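Bin Cell Software Meeting - Minutes

Date: 5 October 2022
Present: perception, planning and control, tooling. Apologies received from the integration side at Dramstead.
Minutes taken by: tooling

1. Previous minutes
Accepted with one correction. The timeout for the grasp server was written in seconds, it should be milliseconds.

2. Perception
The training set for the segmentation model has now 3,073 labelled views. After removal of duplicates, 2,677 are left for training. The target of 3,000 was agreed in May and we are below it again. It was discussed whether the duplicate filter is too strict. Perception thinks that it is, because two views with the same bar positions but other lighting are treated as equal. The threshold will be reviewed before any new labelling is ordered from Ghorbani.

Dark green bars are still the weaker class. The masks are sometimes joined with the shadow of the gripper when the bar lies close to the fingers. Red bars give no trouble at the moment, except where two of them lie end to end with a small gap. In this case the model reports one long bar and the grasp point is placed over the gap.

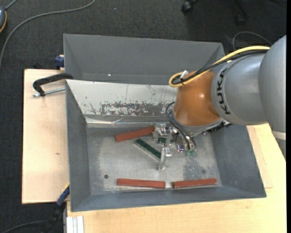 Page last changed: 5 weeks ago by tooling (revision 4)

The front bin on the KUKA cell, with the gripper down among the red and green bars, is the kind of situation which was discussed under this item. The lower finger is at the end of a green bar and the upper one is beside a red bar, so the planner must know which of both it is going for. The shiny strip along the far side of the bin was also mentioned. Depth values on it are noisy, and planning asked for a fixed mask in this region. Agreed.

3. Planning and control
The new collision model includes the cable loop at the wrist as a simple capsule. Planning time went up by 40 ms per grasp candidate, this is acceptable for now. The clamps at the left side of the bin are not yet in the model - they must be added before speed is increased.

Control reported that the force threshold on descent is read only at start-up. To change it one must restart the node. It will become a runtime parameter.

4. Tooling
Log replay in Prunex works with the new message format. Old logs need the converter, which is in the Faltness repository under scripts. Please do not edit the converted files by hand.

5. Actions
Perception: review the duplicate threshold, add the fixed mask.
Planning: add clamps to the collision model.
Control: runtime parameter for the force threshold.
Tooling: write a short page on the converter, with the colour codes for the replay view.

6. Other business
The licence for the simulation computer must be renewed. Dramstead will be asked who holds the account.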